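Zomard open day, January 25, 2026

The afternoon session at Zomard covered small-parts sorting. Bokex supplied the bins and Suna the bricks, in black, red and lime green, with one colour assigned to each container. The session ran 30 minutes and the room held 20 visitors.
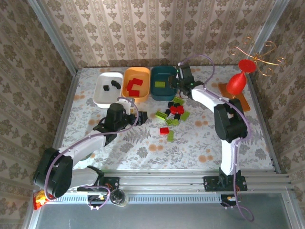
Sorting table, fern-print cloth: black bricks in the white tray, red in the orange bin, lime green in the teal.

Patterned cloth makes small items harder to pick out -- a plain grey one would be my preference. Smits had the next room, with labels and shelving.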